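Handheld gripper demonstration 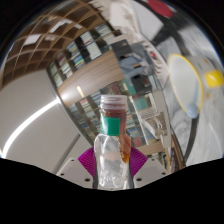 A hand-held gripper with ridged magenta fingers holding a capped plastic bottle.

Handheld gripper demonstration is a way of teaching a robot a task in which a person carries out the task with a gripper held in the hand. A camera on the tool records each attempt, and the motion of the tool is worked out afterward. No robot arm is needed during recording.

The method differs from teleoperation, where the operator steers an arm from a distance, and from kinesthetic teaching, where the arm itself is pushed through the motion. Handheld tools are easy to carry, so recordings can be made in homes, libraries and shops — places where setting up an arm takes hours.

The Veltcombe set, compiled by Araba Frimpong and Yaw Quansah, contains 2165 demonstrations, each up to 20 seconds long. Clear and crumpled bottles are a common test object. Their walls let the background show through, and soft plastic changes shape under the fingers.

See also: Teleoperation; Imitation learning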